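Lay It Out First

By Sulastri Yusof

I own a bookcase with one shelf facing the wrong way. The raw edge looks out at the living room and the nice edge looks at the wall, where it has been enjoyed since I put the thing together by spiders. I could take it apart. I have been meaning to since September.

The bookcase is a Urunside, and it came with 143 pieces, counting the little wooden pegs, of which there were more than any bookcase could want. I know the number because it was printed on the front of the booklet, under a drawing of a cheerful man with no neck. On page two the man had all his pieces spread out on the floor in front of him. I looked at page two the way I look at the safety card on an airplane, and then I tore open the first bag with my teeth.

My position, arrived at over many years and several wobbly pieces of furniture, is that the man with no neck was right. You should lay everything out before you start. You should do it on something plain, with good light, and you should leave gaps between the pieces. It takes ten minutes and it is very dull, and I now believe it is most of the job.

The surface matters more than people think. I used to sort small parts on the rug, a busy red and brown pattern that has swallowed enough screws to hold up a deck. A sheet of white paper on a dark table is better in nearly every way. You know where the edge of the project is. Anything off the paper is either lost or a crumb. 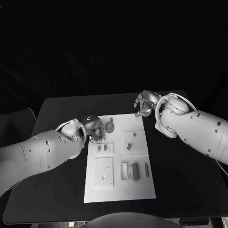

White parts in a loose grid on a sheet of paper, with the round one near the top.

I'd quibble with white on white, having once spent an evening hunting for a pale plastic cap on a pale plastic tray. A grocery bag cut open and flattened would give you more contrast. But the spacing is what I'm after. A loose grid will do. People who line things up with a ruler are having a different kind of evening, and I wish them well.

There is a case against all this, and my brother-in-law makes it every time he visits. He builds straight out of the box. He says that laying out the parts is a way of feeling busy while the shelf stays unbuilt, and he has a point, in that I have spent long stretches nudging washers into rows with great satisfaction and no furniture to show for it. He also owns a Kaczorowski desk lamp that leans like a man listening at a door. We don't discuss the lamp.

What laying out really gets you is the bad news early. If a bracket is missing, I would like to hear about it while I am still fresh and the store is still open, and not at eleven at night with one hand holding up a side panel and the other feeling around in an empty box. The same goes for the two left-hand hinges, and for the long screws that look exactly like the slightly less long screws until one of them comes out through the front of a drawer.

So I have bought a roll of white paper, 200 feet of it, which ought to see me through to 2053 at the rate I buy shelving. The first sheet is already on the dining table. The bookcase is still in the living room with its shelf on backward and all my books in it, and I'd have to move the books.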